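Print | E-mail this page

Bench notes — the white table, second go at the finish
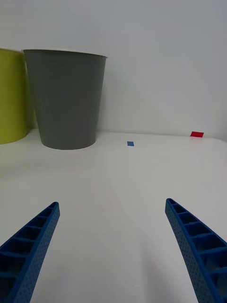

Festdale, 7 March 2025

Right, so the table is back against the wall and I'm calling the top done, or done enough that I'm not touching it again until July. Smooth, white, matte, no pattern on it anywhere, which is all I ever wanted out of it. You still get a bit of soft grey where the light drops away and I've decided to live with that. More on the lights further down.

For whoever reads this after me (hello Kęstutis), the first go was the gloss. I used up the leftover tin of Tasden from the kitchen cupboards as it was sitting there, and it went on beautifully and looked terrific for one afternoon. Then we turned on the overheads and there were two long tubes staring back up at us off the bench. Beverley couldn't sort the small stuff at all, she kept shifting her chair to get the glare off the bit she was working on. I lasted a week longer than she did out of pure stubbornness.

So it all came off. Well, not off — I keyed it back. What I did, in order, because last time I wrote nothing down and had to guess:

Washed it with sugar soap and rinsed it twice. Let it sit overnight. Sanded with the block, going with the long side, then wiped down, then a lighter sand the other way. There was a low spot near the left-hand end where somebody has had a clamp on it over and over, years ago by the look of it, and I filled that and sanded it again. And again. I could feel it with my palm long after I'd stopped being able to see it. Aigars reckoned I was imagining it until I made him shut his eyes and run his hand over, and then he went off and got me the finer paper without a word, so I take that as a win.

Undercoat was the Kütt, one coat with the foam roller. It's thinner than I'm used to and it crept a bit at the edges, so wipe underneath before you walk away or you'll get a row of little drips. I have a row of little drips. They're on the underside and they can stay there.

Top coat is the Brirell flat white. Two coats. Don't be tempted to go back over a patch once it has started to grab, you get a shiny colour of your own making right where you fiddled. I did the first coat in the morning with the roller door up and that was a mistake, there was fluff in it by lunch. Did the second with everything shut and it's miles better. The tin says 5 hours between coats and I gave it the whole night.

Cost, for Helju: the paint came to $93 all up, the paper and the rollers I had. Receipt is in the blue folder.

Next, the wall side. When we shoved the table back it wouldn't sit in. The skirting holds the legs out, so there was a slot down the back just wide enough to eat screws, pencils and one of Jaanus's good scribes, which I had to fish out with a magnet on a string. I took a bit off the back legs at the bottom so they clear the skirting and now it sits in nicely. The far edge has a softened look to it where it meets the wall, and towards the right it seems to dip a touch from where you're standing. I got quite worked up over that! Put the long level on it three times. It's fine, it's your eye. Move along half a step and it goes away. I'm noting it so the next person doesn't start packing up a leg that doesn't need packing.

While the table was out I cleaned behind it, and I'd like it known. Found the other half of the spring set, a tape measure I'd already replaced, and a very flat piece of toast.

Lights. Matte has fixed the reflections, no question, but it shows you where the light isn't. I had thought the grey was in the paint, that I'd missed a bit on the second coat, and I nearly opened the tin again. Jaanus held a torch down low over it and the grey just went, so it's the room. The overheads are too far forward for where the table is now. We could move the table out again (no) or move the fitting (Helju has to ask the landlord) or put something on the wall side. I'd go for something on the wall side, a plain diffused strip, nothing fancy, and not one of those blue-ish ones that make everybody look seasick. Haven't bought anything. Opinions welcome, preferably before I go to the shop.

House rules for the top, which I'll also put up by the door:

Nothing hot on it. Get a board. There are boards.
No marker pens without paper under. Pencil comes off with a damp cloth, I tested it; marker does not, I tested that too, sorry, it's under where the tape dispenser usually lives.
No gloss polish, no spray stuff with wax in it. Warm water and a drop of dish soap, then a dry cloth.
If you're using tape, the low-tack green only, and pull it up the same day. Flat paint hangs on to glue like you wouldn't believe.
Don't drag things. Lift them.

It'll be another couple of weeks before the paint is properly hard, so go easy. It feels dry to the hand but press a thumbnail in and it takes the mark. (Please don't all go and press a thumbnail in.)

I weighed up whether to put a clear coat over the lot. Kęstutis is for it, he says we'll be repainting by winter otherwise, and he may well be right given how we treat things. I'm against it, mostly as every clear I've got in the cupboard has some sheen to it and I'd be back where I started. I've put a patch of his flat clear on an offcut and left it on the shelf over the sink. Have a look at it from the side, under the overheads, and write what you think underneath this.

Leftovers: half a tin of the Brirell, lid hammered down, on the bottom shelf with the date on it. One unopened foam roller. The Kütt is finished. I kept a jam jar of the white for touch-ups, it's labelled, please don't put it near the fridge again.

Still to do: second felt pad on the front left leg, ask about the fitting, find out whose clamp that was.

Print | E-mail this page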